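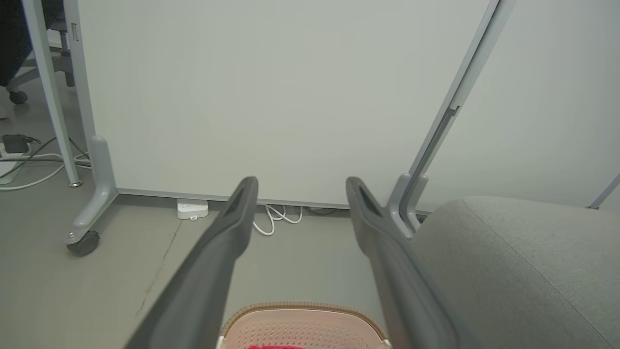

The Viltance Wool Wash Bar, 500 g

Hi, Ljubica here. I make the soap, I pack the soap, and most afternoons I'm also the one answering your emails about the soap, so if you've written in you've already met me!

The Viltance bar started because I ruined a jumper. My aunt knitted it, a big cabled thing in undyed grey, and I put it through with a supermarket powder that said "gentle" on the front. It came out the size of a tea cosy. I still have it (it's on top of the bookcase, I can't bring myself to bin it) and for a good while afterwards I washed every woollen thing I owned in shampoo, which works all right but takes forever to rinse.

So I started mucking around with bars. I'd already been making hand soap for the Skirville market, and I had a cupboard full of oils to play with. The first lot left a film. The second smelled like a wet dog, and I mean that in a fairly exact way. It took me 18 batches to get to one I'd happily use on something I cared about, and that's the one I'm selling on this page. I haven't changed the recipe since, apart from swapping the lavender for a milder one when my old supplier shut up shop.

What's in it

Olive oil soap, coconut oil soap, lanolin, water, a bit of glycerine, and lavender oil in the scented one. The plain one has no lavender and nothing else put in to replace it. It smells faintly of sheep when it's wet. Some people love that and some people really don't, so please have a think before you order six.

It isn't vegan, because of the lanolin. I get asked for a vegan version a lot and I've had two goes at it, and neither was good enough to sell.

How I use it

Fill the tub or basin with cool water first. Rub the bar between your hands under the tap until the water goes cloudy, then put the bar back on its dish and put the jumper in. Push it down, leave it for fifteen minutes, go and have a cuppa. Don't scrub! If there's a mark on the cuff, wet your thumb, touch it to the bar and press it into the mark.

Lift the whole thing out with both hands under it so it doesn't stretch. Roll it up in a towel and kneel on the towel. Then dry it flat, out of the sun, and turn it over once the top feels dry.

You don't need to rinse if you've gone easy on the soap, but I always do one rinse anyway. Old habits.

It's fine on wool, alpaca, mohair and cashmere. I've used it on silk scarves too, though I'd test a corner. I wouldn't put it anywhere near leather or suede, and please don't drop it in the washing machine (yes, somebody did, and yes, we had a long chat on the phone).

How long it lasts

The bar is a big one. I wash a lot of knits between April and September and mine gets me through with a fair lump left over. Keep it on a dish that drains, or it'll go to jelly on the bottom and you'll be cross with me. You can cut it up with a kitchen knife when it's new. After about 6 weeks in the open air it gets properly hard, and then you'll want a saw.

A few kind words

"I've been through two bars and all my cardigans are still my size. The plain one does smell like sheep." Wen-hsiung Yip

"Bought the lavender for Mum and she's asked for another, but could you make the wrapper easier to open? She had to use scissors." Pin-yu Yen

(Fair point, Pin-yu. The new wrappers have a tab.)

Choosing yours

Plain, 500 g bar
Lavender, 500 g bar
Draining dish, sold on its own, thrown by Hiu-tung Tsang in her shed out the back of Skirville. Every one's a slightly different colour and I can't take requests, sorry.

Postage and pick-up

I post twice a week, in plain cardboard with paper tape. If you're local, choose "pick up" at the checkout and put your order number in the notes, then collect from the counter at Dissanayake's any time before 4 pm. They're lovely in there, and they do a good curry puff.

I close the soap room for all of January. It's too hot to pour and the bars sweat. Orders placed then go out in the first week back, oldest first.

If a bar turns up broken, send me a photo and I'll post another. Keep the bits, they wash just as well.

Product code 3519. Lavender back in stock now.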